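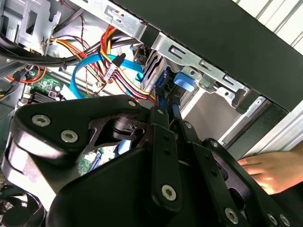 A member from the Darnach side remarked that the collection point closes too early for people who work in shifts, and asked that this is written down before anything else. It is hereby written down, and it was treated under point 3.

Funduvier Reuse and Collection Association
Minutes of the spring meeting, 03/05/2026
Place: the small hall behind the post office, Funduvier

1. Opening and minutes of the last meeting

The chair opened the meeting and welcomed the members from Funduvier and from Darnach. The minutes of the meeting in March were read. One correction was requested: under point 4 the word "rent" must be replaced by "deposit." With this correction the minutes were accepted.

The agenda was accepted with one change. The point about the sign at the road was moved to the end, so that the member who brought the drawings had time to go home and get them.

2. Report on the collection

The transport firm Haslam has delivered the weighing slips for the last period. The total of electrical goods collected in Funduvier was 905 kilograms. Large kitchen appliances are not included in this weight, they go with a separate truck and on a separate slip.

The report notes that many people still leave light bulbs and batteries in the same box as the toasters and the hair dryers. This is not permitted by the plant in Pirville, and the last load came back with a letter. The letter was read aloud. It is polite but clear. From now on the batteries have their own barrel next to the door, with a lid, and the bulbs are to be handed over the counter.

A member wished to know if old telephones can be given with their chargers. They can, but the cord should be tied with a string or a rubber band. The association will put a box of rubber bands on the counter.

For computers the rule stays as before. The owner removes his or her own data at home, or signs the yellow form and leaves it to the association. Without form the computer is not accepted.

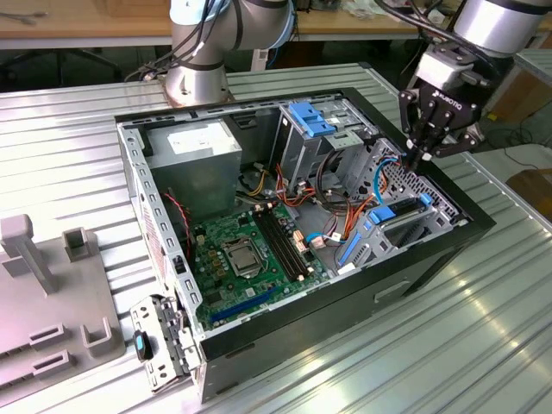 Desktop computer with the case open, on the work table.

3. Opening hours

At present the collection point closes at five in the afternoon. The members who work late in Darnach have asked for a longer evening. Three possibilities were discussed: one late evening each week, one late evening every second week, or a closed container outside which can be used 365 days a year.

Against the container it was said that the neighbors already suffer from noise, and that in the past people have left mattresses and paint beside the fence. For the container it was said that it needs no staff. A price was asked from Haslam, and it came to 3160 for purchase and placing, with the foundation not included. Several members found this too much for a thing that could be full of rain after one winter.

It was decided to try one late evening each week until the summer break, with closing at eight. The container is put aside and can be brought up again in the autumn by any member who wishes so.

The vote was by show of hands. The proposal was accepted with a clear majority.

4. Sale of repaired goods

The sale in the hall went well for lamps and radios, and less well for printers. It was suggested to stop taking printers for the sale and send them directly to Pirville. There was some discussion, as one member has bought a printer there and is very content with it. Decision: printers are taken only if the cord and at least one cartridge come with them.

The highest price for any article in the sale shall remain 50. A member found this too low for the sewing machines. The meeting kept the limit, with the reason that the sale is meant for households with a small budget and for students.

Every article must carry a card with the date of the test and the letters of the person who tested it. Articles without a card go back to the shelf in the rear room. It was asked that the cards are written in block letters, as some of the last ones could not be read by the persons at the cash desk.
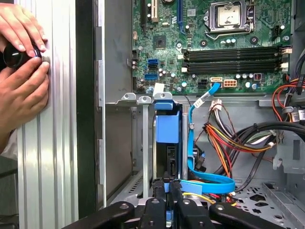
Open computer tower showing the motherboard and memory slots.

5. Agreement with Darnach

The town of Darnach has no collection point of its own and pays a yearly part toward the costs in Funduvier. The present agreement ends this year. Darnach has proposed to continue on the same conditions, but asks for a pick-up at home for elderly residents.

The meeting was in favor of the pick-up. It was not clear who is insured if something falls on the stairs. The secretary will write to Darnach about this question and ask for an answer on paper. Until it arrives, no pick-up will be promised to anybody, also not by telephone.

6. Sign at the road

The drawings had arrived in the meantime. The version in green with white letters was preferred. The arrow must point left, and on the drawing it points right. The painter will be informed. The new closing time should be on a separate small plate, so that it can be changed without painting the whole sign again.

7. Other matters and questions

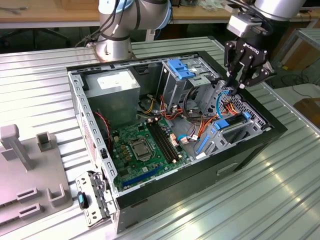

May a resident of Pirville bring goods to the collection point in Funduvier?

Only residents of Funduvier and Darnach may bring goods. Residents of Pirville can go directly to the plant.

The key of the rear room is missing one copy. Whoever has it at home is asked to put it in the mailbox of the hall.

The next meeting will be announced on the board and by letter. The chair closed the meeting at half past nine.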